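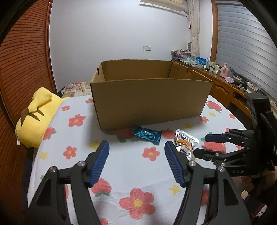 Snacks and an open carton on a flowered tablecloth.

Wednesday, August 29, 2018

Naming a beneficiary on a life insurance policy takes a few minutes, and many policyholders do not return to the matter again. The form is signed, a copy is placed in a drawer, and the years pass. In my work with families I have found that the beneficiary line causes more difficulty than the amount of coverage, the premium or the choice of company.

A designation made on the policy will generally be followed even where a later will says something different. Life insurance proceeds ordinarily pass outside the estate and go directly to the person named. A policyholder who has married, divorced, or lost a parent or spouse should therefore not assume that a new will has settled the question. The rules on divorce in particular vary from state to state, and coverage provided through an employer may be treated differently from a policy purchased privately.

My colleague Philomena Mulcahy reviewed a file last December in which the insured had held two policies. The first, issued by Eyvindsson, named his wife. The second had come with a position at Wornalent that he left long ago, and it still named a brother who had died before him. No second choice had been entered. The proceeds of that policy were paid to the estate, and the family waited nine months for money they had expected to use for the mortgage.

A contingent beneficiary would have prevented the delay. This is the person who receives the benefit if the first person named has died or cannot accept it, and there is a space for the name on nearly every form. I recommend that it be completed at the same time as the primary designation, with full legal names and dates of birth. Words such as "my children" may seem clear enough to the person signing -- they are often less clear to a claims examiner where there are stepchildren. 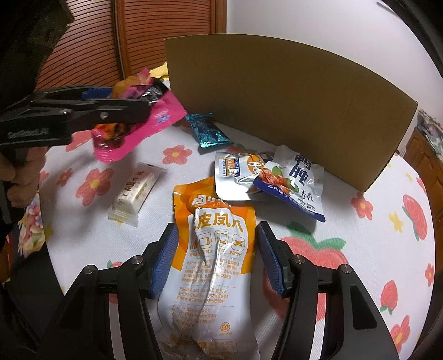 Vol. 6, No. 2

Minor children require separate attention. An insurer will not usually pay a large sum directly to a child, and a court may have to appoint someone to manage the funds. A trust, or a custodian named under state law, can be arranged in advance. The wording should be checked by an attorney before it is submitted.

Readers have also asked about percentages. Where more than one person is named, the shares must total 100 percent, and it is wise to state whether the share of a person who dies first should go to that person's descendants or to the remaining beneficiaries. The terms "per stirpes" and "per capita" are used for this purpose, and companies do not all offer both.

Changes should be sent in writing and a confirmation requested. Plustby allows its policyholders to make the change online, while Cukitix still asks for a signed paper form. If no confirmation has arrived within 60 days, the policyholder should telephone and ask that the current designation be read back. The confirmation belongs with the policy itself, and one other person should be told where both are kept.

My next entry will deal with policy loans and their effect on the death benefit.

Nuala Tully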